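Week 5 handout: Writing the walk-up text

Hi all. A few of you asked me to write down what I rambled through in class, so I typed it up over the weekend. It's a bit longer than the last one, sorry, I get going on labels and I can't stop.

We're still on small museums, and on the panel of text a visitor reads before looking at anything else. I call it the walk-up text. Other people call it the intro panel or the room text, and if your future boss calls it something else, use the boss's word.

Start with who's standing there. They've just come in from the parking lot, they may have a kid pulling on one arm, and they want to know what room they're in. When I worked on the river exhibit at Tramum, our first panel opened with the year the county was founded. I was so proud of that panel! People walked right by it. We swapped in a sentence about the ferry that used to tie up behind the building, and I started seeing folks stop and point toward the back door.

So: first sentence, something a person can picture. Second sentence, what it has to do with this room. Then the dates, if you still need them.

Length comes up every year. Lorraine Ruddock, who taught me most of this, kept her panels so short I thought they were drafts. I go a little longer than she did. Read yours out loud, standing up, at the speed you'd read to your aunt. If you start skipping words, your visitor quit a while ago.

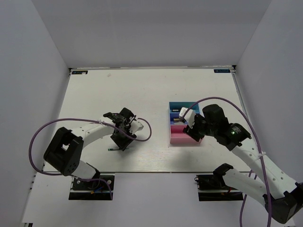 Should the panel list everything that's in the room?

Leave the list for the object labels. The panel gives the reason these things are together, and two or three of them can be mentioned by name if they help the story along.

Now, word choice. Swap "utilized" for "used" every single time. Watch for "unique," which I circled in nearly every paper last February (including the good ones). Words like "vernacular" or "provenance" are fine in the files, but on the wall you'll want "everyday" and "where it came from." If a trade word really matters, say a cooper's croze, put it in and tell people what it did: it cut the groove that holds the barrel head. That's a nice thing to learn on a Saturday.

Names are worth fighting for. "A local family" is a shrug. "The Bae family, who ran the dry goods store" gives somebody in the room a chance to say they remember it. Check the spelling with the family if you can reach them, and check it again before it goes to the printer. I once had to reprint a whole panel over one letter and I still think about it.

For next class, bring a draft panel for the object group you picked, typed, no more than 20 lines. Bring the old version too if your museum has one. We'll trade papers and read them aloud on our feet, so wear decent shoes.

Reading: the Adaren packet, first half. Skip the part on fonts, we'll do that with lighting.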